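Chapter 4
The Upper Floor: Railings, Tables and Open Space

What you will learn in this chapter
How a mezzanine changes the work of the people below it
How to choose and place a table near a railing
What to check before a mezzanine is furnished

4.1 A floor inside a room

A mezzanine is a floor that does not cover the whole room under it. One side of it, sometimes two, stays open, and the person who stands there can look down to the lower level. In old warehouses the mezzanine was used to store goods. Today it is more often used to put desks, and for this reason it belongs in a book on furnishing of workplaces.

In Chapter 3 we studied the office of the firm Vakmont, which has all its desks on one level. The students who measured it found that sound was the main difficulty. With a mezzanine the sound does not go away. It travels up and down through the open side, and a telephone call from the lower floor can be heard very well at the top. We will return to this in Section 4.4.

Light is the second matter. An upper floor takes daylight from the part of the room under it, and gives back only what passes through the railing. A solid wall in the place of the railing would make the lower desks darker. Thin balusters let through most of the light, and they also let the two floors see each other. 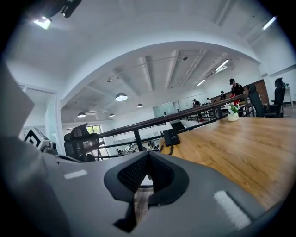
Figure 4.1 Large wooden tabletop beside a mezzanine railing, with white desks on the lower level.

Notice in Figure 4.1 that the handrail is dark brown and the table has a much lighter, honey color. The two woods do not match, and they do not need to. A designer who tries to match them exactly will usually come near to it but miss, and a small difference disturbs the eye more than a large one. The black of the balusters is repeated in the mesh office chair, and this is enough to hold the upper floor together.

4.2 The table near the railing

A table at the open side is the place that many people choose first, and also the place where small objects can fall. A pot of flowers, a cup or a pen should stand well inside the edge. Cables need the same care. When a cable hangs from the tabletop, a foot or a chair can catch it and pull down what it is connected to.

In the exercises we use the plan of the Zuleck building. Its upper floor has 14 seats, and its longest table is placed parallel to the railing, with 700 mm left free for walking between them. Ea Brynjólfsdóttir, who drew the plan, first wanted the table to touch the railing. She changed her mind after sitting there for one day in October, when she had to get up each time a colleague wished to look down and speak with someone.

Before you continue, draw your own room with one open side and mark where you would put the first table. Keep the drawing, you will need it in Section 4.3.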